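Re: Patties shrinking and doming on the flat top

mottram27
Mine come off domed in the middle every time. 80/20 chuck, pressed by hand, salted in the bowl. Dimpling the center does very little.

Karim Nassar
Stop salting the bowl. Salt dissolves the protein and the meat sets up tight, like sausage. Season the outside right before it goes down.

zilla_grill
Disagree. I salted early all December and had no doming. It's thickness. Go wider than the bun and press once in the first few seconds.

Karim Nassar
Early salt changes the texture whether it domes or not. Cut two patties open and compare.

mottram27
Tried both Saturday. Unsalted mix was looser, but it still domed a little at 5 oz.

Alfie Yeoman
5 oz is thick for a flat top. I portion at 2 oz and stack two. Chill the balls first, keep the surface hot, and scrape under the whole crust before flipping. Lettuce goes under the meat — it keeps the juice off the bottom bun — and anything wet goes on last. 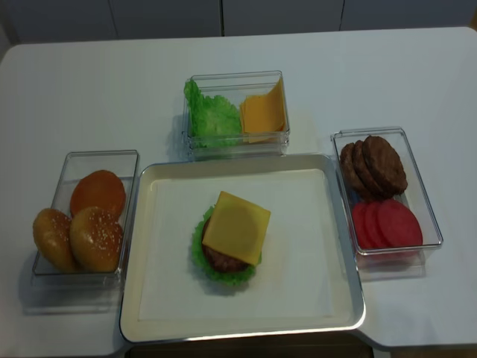 With thin patties the dimple is pointless, so skip it. Cheese goes on right after the flip.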